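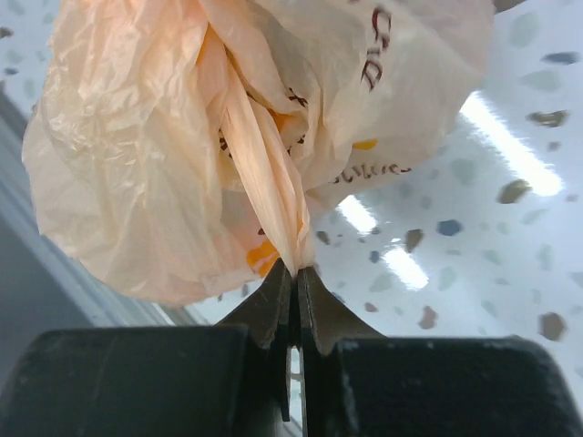
From: Chandrasekhar Rajan
To: Catstead Collectors list
Date: Monday, March 4, 2019
Subject: Re: [catstead] Sticky capes on the Drerkden Knights, and is the reissue worth it?

Hi Moira, and hello everyone else,

What a lovely surprise to see the Drerkden Knights come up on the list again! I was starting to think I was the only one left who still had them out on a shelf where people could see them (my wife would prefer a closet, but we've reached an understanding about the den).

> I finally dug my Drerkden Knights out of Mum's basement in
> October and most of them are in great shape, but the capes
> on the two riders have gone horribly tacky. They pick up
> every bit of lint in the house and one has left a mark on
> the horse. Is there any saving them? I've read dish soap,
> I've read baby powder, and one fellow said to put them in
> the freezer.

Right, the capes. That tackiness is the plasticizer coming out of the soft vinyl, and I'm afraid you can slow it down but you can't really put it back. I went through this with my own riders a few winters ago. Take the capes off first if the pegs will let you, and go gently, as the left shoulder peg on the Grey Rider is a thin little thing and I have snapped one (I still think about it). Then wash them in lukewarm water with a drop of plain dish soap, using your fingers or a very soft toothbrush along the collar, and let them dry flat on a towel overnight. Do that again the next weekend. Mine took three washes before they stopped grabbing at everything.

Please don't use rubbing alcohol on them! The grey dye lifts right off and you end up with a cape the colour of porridge. I'd skip the baby powder too. It feels like a miracle for a week and then you've got paste. As for the freezer, I can't see what it would do apart from annoy whoever is looking for the peas.

For the mark on the horse, is it shiny, or is there a colour to it? If it's only shiny, leave it be, it'll be hidden once the cape is back on. If it's stained grey there are folks here who have had luck with acne cream and a sunny windowsill, but I've never been brave enough to try that on a painted piece, so I'd love to hear from somebody who has.

> Second question, has anybody bought the Grovby reissue? My
> local shop has the boxed set of 2 riders for $44 and I
> can't decide if I'm being silly.

You're not being silly at all. I paid $39 for mine at the Shenoy toy fair, plus parking, so I expect it comes out even in the end. I went in ready to grumble and came home quite pleased. The sculpts are from the old Catstead moulds as far as I can tell, right down to the little seam on the horse's chin, and the shields are a nicer, heavier plastic than ours ever were. The capes are cloth now, which some people will hate. I've made my peace with it. The paint on the faces is a bit heavy in the eyebrows, so if your shop will let you look through the window of a few boxes, take your time and choose a knight who doesn't look quite so cross with you.

The box says it's a run of 3,000, though I couldn't find a number on mine anywhere, and I did look. If yours turns out to have one, tell us where it is! There was a thread about this last year that wandered off into an argument about card stock and never came back.

One more thing while I'm rambling. If you do go for the reissue, the old swords fit the new hands beautifully but the new swords are too fat for the old hands. Don't force them. The thumb will go white and then you'll be writing to the list again, and we'll all be very sympathetic but there won't be much to be done.

I also have a spare brown horse with no saddle, a bit rubbed on the nose but otherwise sound, and he's yours for the postage if you'd like him. Same goes for anyone else if Moira has enough horses. I'm hanging on to the saddle with the broken strap for now in case I get around to fixing it.

Do send us a picture once they're all back on the shelf.

Warmly,
Chandrasekhar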